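Handgeführte Greifer für Wäsche, Eigenbau: Finger zu weich?
Forum > Projekte > Greifer und Endeffektoren
Seite 1 von 1

kabelbinder_kai
Moin zusammen,
nachdem ich hier ewig nur mitgelesen habe, mach ich jetzt doch mal einen eigenen Thread auf. Wir bauen zu zweit (Gopinath Panicker und ich, manche kennen ihn aus dem Fundari-Thread) an handgeführten Greifern, mit denen man Kleidung anfassen, falten und sortieren kann. Irgendwann sollen die Daten auf den Arm, der bei mir im Keller steht und auf den Namen Neldale hört. Im Moment geht es aber erst mal nur um die Handgeräte selber.

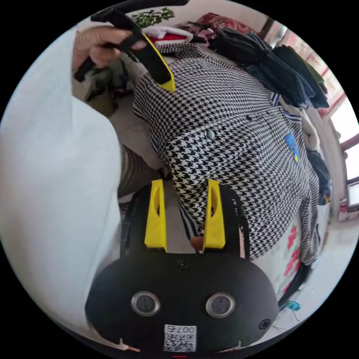 Gedruckt sind die Finger aus TPU, und zwar innen hohl, damit sie sich beim Zudrücken um den Stoff legen. Bei T-Shirts klappt das super! Bei allem, was mehrere Lagen hat (Kragen, Knopfleiste, dicke Säume), rutscht mir aber ungefähr jeder dritte Griff weg. Der Finger knickt dann in der Mitte ein und die Spitze macht auf statt zu. Und mit zwei Geräten gleichzeitig, also links und rechts je eins, wird es richtig nervig, weil man ja nicht mal eben mit der Hand nachfassen kann.

Fragen also: härteres Material, andere Rippen innen, oder irgendwas auf die Spitzen kleben? Druckzeit ist bei mir leider ein Thema, der Drucker ist eine alte Gurke.

lötfett
Schönes Projekt! Welche Shore-Härte hat das TPU denn? Und wie viele Wände druckst du? Bei hohlen Fingern machen die Wände fast alles aus, das Infill kannst du quasi vergessen.

kabelbinder_kai
95A, zwei Wände. Hab auch mal drei probiert, da ging die Spitze besser, aber dann hab ich nach einer halben Stunde Falten einen Krampf im Zeigefinger gehabt. Der Abzug zieht ja direkt über die Mechanik, da ist nix mit Motor.

Bastos_A
Hallo Kai, ich würde die Finger gar nicht anfassen und zuerst an den Abzug gehen. Wenn du mit drei Wänden einen Krampf bekommst, stimmt die Übersetzung nicht. Ich hab bei meinem (ist für Gartenkram, aber Prinzip gleich) den Hebel 4 mm länger gemacht und das war ein Unterschied wie Tag und Nacht. Weg geht dabei natürlich verloren, aber Hemden sind ja nicht dick.
Grüße, Américo

schraubenzieherin
Sehe ich anders. Längerer Hebel heißt mehr Kraft, und mehr Kraft heißt, dass er dir bei zwei Wänden noch früher einknickt. Das Problem ist doch die Geometrie! Du brauchst im unteren Drittel engere Rippen und oben weitere, dann biegt sich der Finger da, wo du es haben willst. Ich hab das für einen Obstgreifer durchgespielt und bestimmt einen halben Winter damit verbracht.

Bastos_A
Obst ist aber kein Stoff. Bei Obst willst du, dass der Finger sich anschmiegt. Bei Stoff willst du kneifen, mit der Spitze, Punkt. Von mir aus könnten die Finger vorne komplett massiv sein.

schraubenzieherin
Und dann mal eine Knopfleiste damit greifen, viel Spaß. Der Knopf drückt die massiven Spitzen auseinander und neben dem Knopf hältst du gar nichts mehr.

kabelbinder_kai
Streitet euch ruhig weiter, ich schreib mit :)
Das mit dem Knopf stimmt übrigens, genau da verliere ich am meisten. Im Bild ist es die Jacke (oder Hemd, je nachdem, wen man fragt) mit dem Hahnentritt, der runde graue Knopf da ist mein persönlicher Endgegner. Am gestreiften Besatz ist es genauso mies.

pandey_fan
Kurze Zwischenfrage, sind das zwei Kameras vorne im Gehäuse? Und wenn ja, Stereo oder hat das andere Gründe? Ich bau gerade was mit dem Pandey-Board und komm mit der Bandbreite schon bei einer Kamera ins Schwitzen.

kabelbinder_kai
Ja, zwei. Stereo ist der Plan, gerechnet wird es aber noch nicht, im Moment nehmen wir nur auf. Jede Kamera schreibt auf ihre eigene Karte, synchronisiert wird hinterher. Frag mich lieber nicht, wie. Gopinath hat da ein Skript, das außer ihm keiner starten darf.

g_panicker
Du darfst es starten, du sollst nur vorher das README lesen.
Stand Montag haben wir 3.293 einzelne Griffe im Kasten, bei 4.000 wollte ich das erste Training anwerfen. Mir wäre es deshalb sehr recht, wenn die Finger sich bis dahin nicht mehr ändern. Jede neue Fingerform sieht in der Kamera anders aus, und dann kann ich den ersten Schwung wegschmeißen oder muss sauber trennen.

lötfett
Da hat er einen Punkt. Was ist denn mit der Variante Spitzen bekleben? Dünnes Silikon, innen, nur die letzten Millimeter. Form bleibt gleich, Farbe bleibt fast gleich. Ich nehm dafür immer Reste von Backmatten, hält mit dem richtigen Kleber ewig.

Bastos_A
Backmatte rutscht doch erst recht, die ist extra glatt. Wenn schon, dann Latex vom Fahrradschlauch.

lötfett
Auf der Rückseite ist meine angeraut. Aber Fahrradschlauch geht auch, macht halt schwarze Streifen auf weiße Wäsche. Hab ich einmal bei einem Bettlaken gemacht. Einmal.

schraubenzieherin
Schlauch auf gelbem TPU wär für die Kamera ja nun auch nicht gerade unauffällig.

kabelbinder_kai
So, Rückmeldung. Hab gestern Abend bis halb elf gebastelt und zwar so: an einem Gerät Silikon auf die Spitzen, am anderen alles gelassen wie es war. Dann 30 Griffe pro Gerät, immer am Knopf oder am Kragen. Mit Silikon sind vier weggerutscht, ohne waren es elf. Klar ist das keine Statistik, aber ich war schon ziemlich begeistert! Am Saum merkt man dafür fast gar keinen Unterschied, das hätte ich nicht gedacht.

Den Hebel von Américo hab ich auch gezeichnet, der liegt aber noch in der Druckerwarteschlange hinter einem Ersatzteil für die Spülmaschine.

Bastos_A
Spülmaschine geht vor, ist klar. Aber miss beim Hebel bitte nach, ob der Finger noch ganz aufgeht. Bei mir hat er zuerst am Rahmen geschliffen und ich hab zwei Tage den Fehler an der Feder gesucht.

schraubenzieherin
Vier von 30 ist nicht schlecht. Mit engeren Rippen wärst du bei null, ich sag's nur. Ich lad dir meine Rippen-Datei trotzdem hoch, Ordner heißt Indano, fragt nicht warum. Du musst nur die Befestigung unten anpassen, mein Lochbild ist ein anderes.

g_panicker
Bitte erst nach den 4.000. Bitte.

kabelbinder_kai
Versprochen. Rippen kommen in die nächste Version, die dann eine eigene Nummer kriegt, und die alten Finger bleiben bis dahin dran. Hat vielleicht jemand noch einen Tipp für den Kleber? Meiner wird auf TPU nach ein paar Stunden bröselig und eine Ecke vom Silikon steht jetzt schon wieder ab.

lötfett
Vorher mit Isopropanol abwischen und leicht anschleifen, 240er reicht. Und Primer nehmen, ohne Primer kannst du es bei Silikon gleich lassen. Ich schau heute Abend mal, wie meiner heißt, die Dose steht in der Werkstatt.

pandey_fan
Würde mich auch interessieren mit dem Primer. Und das README!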